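Getting creases out of a printed tablecloth??

kirkunitz_kid
Steam or iron? Washed mine at 30, hung it, still one crease across the flowers. Guests in November so theres time.

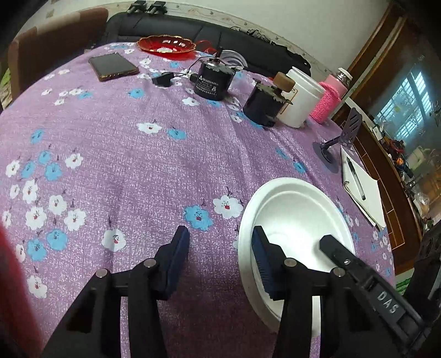

the cloth, purple w/ white and blue flowers

Bako23
Iron it damp, wrong side. Done.

mukari_lane
Disagree -- steam only. I ironed a print once and it went shiny.

Bako23
Iron was too hot then. 15 years doing it my way, no shine.

Ingegerd Nordin
Roll it on a tube instead of folding, creases dont come back. Mine's a Stemovell, rolled since new.

kirkunitz_kid
No tube that long lol. Trying damp iron on a corner frist.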